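Selma Dimitriou
Thread on small-parts storage and labeling, since the August post on drawer units brought in a lot of the same questions. Numbered so you can skip.

1/
Scope: mixed household and hobby items, none longer than a hand. Cables, adapters, screws, brackets, small bottles, stamps, spare feet for furniture. Not tools. Not paper.

2/
Sort by how often you reach for a thing, then by type. Sorting by type first gives a tidy result that takes longer to use. I ran type-first for two years on a Lykkegaard cabinet and moved everything in the end.

3/
Container depth matters more than floor area. Past 5 inches, small items settle out of sight and the bottom layer is never used. Shallow and wide beats deep and narrow for anything under the size of a matchbox.

4/
Liquids stay upright and apart from paper goods. Check that the cap is tight before the bottle goes in. Check again when you next open the box. Temperature changes loosen some caps.

5/
Open boxes and clear trays are fine as a holding stage. Set a limit. Mine is one box and one tray. When both are full, sorting happens before anything else comes in. 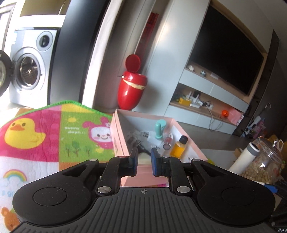
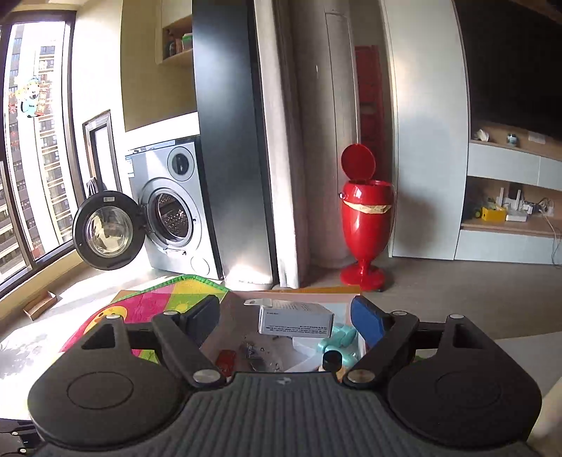
6/
Labels. Koen Bakker asked whether to print or write. Printed labels read better at arm's length. Handwritten ones get updated. I print the location code and write the contents underneath in pencil.

7/
Location codes: letter for the shelf, number for the position, left to right. C4 is shelf C, fourth from the left. Leave gaps in the numbering if you expect to add containers. Do not encode the contents in the code. Contents move.

8/
The index is a plain spreadsheet with four columns: item, code, quantity, date checked. Mine has 247 rows. Search works well up to 300 in my experience, and past that I would split it by room.

9/
Quantity column: leave it blank unless you buy the item again when it runs out. Counting furniture feet is wasted time. Counting fuses is not.

10/
On the Honix bins: the lids fit, the stacking lip is shallow, and a full stack of four leans. I use them two high. The Ellow ones stack straight but the front wall hides the lowest third of whatever is inside.

11/
Cables. Coil to the same diameter, one tie each, connector ends facing up. Tag both ends if the two connectors differ. Tatu Bakilana folds his flat in envelopes, and that works for thin charging leads. Anything thicker takes a set at the fold.

12/
Batteries go in their own container with the terminals covered. Do not leave them loose with metal parts.

13/
Review interval: twice a year for the whole index, and whenever a search fails. A failed search means the row is wrong or missing. Fix it while you still have the item in your hand.

14/
Next thread covers wall rails and load limits. Send bracket questions before then.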